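The fingers that wouldn't let go

7/1/18
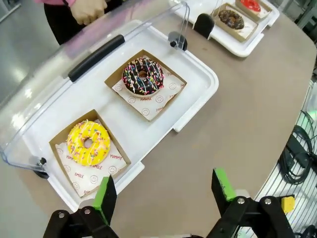 Ok so quick post because I have to be back in there in an hour and I said I would write this one up before I forget the order of things. We had a stop yesterday. Not a crash, nobody hurt, no broken parts. The gripper closed on something and would not open again, and the way we got it open was the wrong way, and I was the one doing it. So. The job, for those who haven't been following, is donuts. Arm goes to the serving trays, takes the paper-lined cardboard tray with the donut in it, puts it down at the other end of the table. Two donuts to a white tray, each in its own cardboard one, clear lid on top. The lid is the part that gets us. It's hinged, it has to stay propped open, and it's clear, so the depth reading more or less goes straight through it. There's a wire support and a black clip holding that wire, and everything I'm about to complain about starts with the lid not staying where it was put.

What happened, as best I can put it together from the log and from Josefina, who was standing closer than me.

Run 66 of the day. The first 65 were fine or fine-ish (one drop, icing side down, moving on). On 66 the arm comes in low for the nearer cardboard tray, same approach as always, and the lid sags. Not a full close. It slid down its wire maybe a finger's width, then more. The planner doesn't see it. The arm keeps going. Fingers close and now they've got the edge of the cardboard AND the edge of the lid between the green pads, and the pads are grippy, that is the whole reason we bought them.

Force reading goes up. Good, there's a limit for that. Limit trips. Also good! The controller goes into protective stop, arm freezes. All as designed.

Except the gripper is on its own supply and its own little controller, and what it does when it loses the conversation with the arm is hold. Hold whatever it has, at whatever force it had. Somebody chose that on purpose so that it doesn't drop things when there's a glitch, and for a donut on a tray I guess I agree. For a lid that's bending, less so.

So we have a frozen arm, a lid bowed up like a playing card, and a gripper squeezing. And I did the dumb thing. I reached in and tried to pull the lid out with my hand.

I know. I KNOW. I wrote the card that says don't do this. It is taped to the cabinet.

Josefina Domínguez said "hand out" in a voice I had not heard from her before and I took my hand out. Maybe two seconds later the lid popped loose by itself and the fingers snapped the rest of the way shut on the cardboard. If I'd still had my thumb there it would have been a bruise, I think, not worse. The gripper isn't that strong. But I didn't do that math before I put my hand in, is the point. I just saw a thing stuck and went to unstick it, like you would with a kitchen drawer.

Then we did it properly. E-stop in. Gripper power off at the cabinet, separate switch, which I had walked right past. Fingers backed off by hand with the release screw. Two minutes, tops. All that hurry on my part to save two minutes.

The lid survived. The donut did too but had a dent.

Things I found after, poking through the log last night when I should of been asleep:

The lid had been slipping all afternoon. You can see it in the approach data if you know to look, little contact blips starting at run 58, each a bit bigger than the last. We had nothing watching for a trend. Each single blip was under the limit, so each one passed. That's eight runs of the machine telling us and no one listening.

The force limit on the arm is set at 71 percent of what it could be, and I could not find anyone who remembers picking 71. It's in the config with no comment. Desmond Bellamy thinks it came over with the Plestlow setup when we copied the files, and that cell was moving boxes of screws. I think he's right. So that number has been sitting in a pastry job since December and never got looked at.

And the e-stop doesn't cut the gripper. I want to say that one again for anybody running a Kasprzak controller with a gripper bolted on later by somebody else: go and check what your red button really cuts. Ours stops the arm dead. The gripper keeps it's grip. We all sort of knew. It's in the wiring sheet, in pencil.

What we changed this morning:

E-stop now drops the gripper into a slow release, low force, after a short delay. Desmond rewired it before I'd finished my coffee. Tested it with a foam block between the fingers and then again with a cardboard tray, over and over, it let go every time. I was a bit worried about it dropping stuff but at that height, who cares, it's a donut.

The lid check. Before each approach the arm now touches the top of the lid very lightly, and if the lid is lower than it should be, the run stops and the light goes on. Costs us some time per pick. Brolleck wants faster picks so I expect an email about that. They can have the email where I tell them why.

Clips get checked at every refill. Just a push with your finger. If it moves, swap it. They are cheap clips, I don't know what I expected from them after 3,000 cycles.

New force limit, lower. With a comment in the file this time, with my name in it, so the next person knows who to yell at.

And the card on the cabinet has been rewritten. The old one said "Do not reach into cell while arm is active." Which, ok, the arm WASN'T active. It was frozen. That's what my brain told me and technically my brain had read the card. New one says gripper power off first, then hands. Big letters. Josefina picked the wording.

Still don't know:

Why the gripper lost comms so fast. Stop to hold was nearly instant and the timeout should be longer than that. Might be the cable. The cables on that side are a mess, coiled up in a heap by the grating, and I've been saying I'd tidy them since we moved in. Might be firmware. I've sent the log to Plolex, will post what they say.

Also if anyone has got a decent way to see clear plastic with a depth camera please write to me. We tried tape along the rim, which works until the light hits it wrong. Somebody suggested frosting spray but it's near food so no.

Ok. Going back in. Run 67 at some point today, with the light touch on the lid, and me standing behind the line with my hands in my pockets.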